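The Planner That Learned to Wait

Software that schedules its own mistakes is changing how one small team thinks about bin picking

By Mei Bellamy
2022-07-24

The failure that started the Plurkulo project took less than a second. A robot arm closed its gripper on a block, lifted, and stopped with a joint torque fault. The block had been wedged against the side of the bin. The vision system had found it correctly, the grasp was well centered, and the path was free of collisions. The controller had done what it was told.

"Every module passed its own tests," says Chandrasekhar Pillai, who leads motion software at Briris. "The fault was in what the modules didn't tell each other."

Most bin-picking software is built as a pipeline. Perception produces object poses. A grasp planner ranks candidates. A motion planner finds a trajectory, and the controller executes it. Each stage hands over one answer and discards the rest. If perception was unsure whether a bar was lying flat or leaning on its neighbor, that doubt is gone by the time the arm moves.

Plurkulo keeps the doubt. Each object is stored as a set of weighted pose guesses, 200 per object in the current release, and the set travels through the whole stack. A grasp is scored against all of them. The motion planner gets a corridor in place of a single path, and the controller receives stiffness limits that tighten or relax with the spread of the guesses.

Long, narrow parts are a useful test. A bar has two good grasp faces and two bad ones, and a few degrees of yaw error will put a finger down on top of it. Bars also hide each other, and the arm hides them all during the approach.

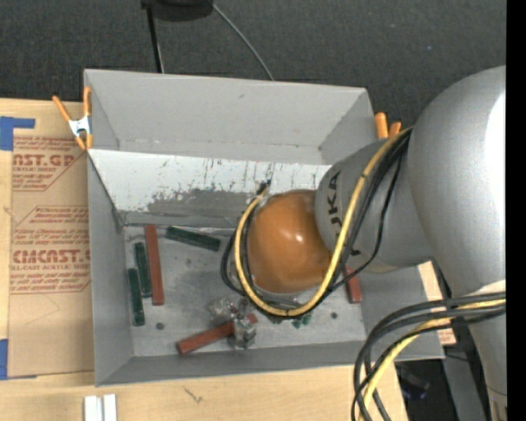 Occlusion turned out to be the harder half of the problem. The first version of Plurkulo refreshed its estimates on every camera update, including those in which the arm blocked the view. Objects behind the wrist dropped out of the model and came back with new identities, and the planner treated them as new arrivals.

Ekaette Bashir rewrote that part in October. Her tracker renders the arm from its joint angles, masks those pixels, and freezes any estimate that falls under the mask. Cables gave her the most trouble. They aren't in the kinematic model, and they move differently on every pass. She now pads the rendered arm with a margin that grows with wrist speed.

"It's crude," she says. "A proper cable model would cost us 300 milliseconds a cycle, and I'd sooner spend that on the grasp."

The other large change was permission to do nothing. When the guesses for a target disagree too much, the planner may back the arm out and look again before committing. Waiting has a cost in the planner's objective, set by a single parameter. Aminu Akande, who maintains the tooling, says that parameter gets more arguments than the rest of the configuration file combined. Set it low and the arm dithers. Set it high and the old faults return.

Akande's replay tool, Marti, was written to settle those arguments. It records sensor input, planner state and controller commands against one clock, then lets an engineer change a parameter and rerun the decision from any point. It can't predict what the physical parts would have done next, so a replay ends at the first command that differs from the log.

Hnat Fedoruk, a controls engineer at Proltcombe who has been evaluating the stack, likes the logging and is less sure about the rest. His objection is certification. A controller whose stiffness depends on a probability estimate is difficult to bound, and he wants fixed limits enforced below it, in code that never sees the estimate. Pillai agrees, and a separate limiter is scheduled for version 3.

The wedged block is still in the regression suite. Plurkulo now backs off from it, takes a second look, and picks it from the other end.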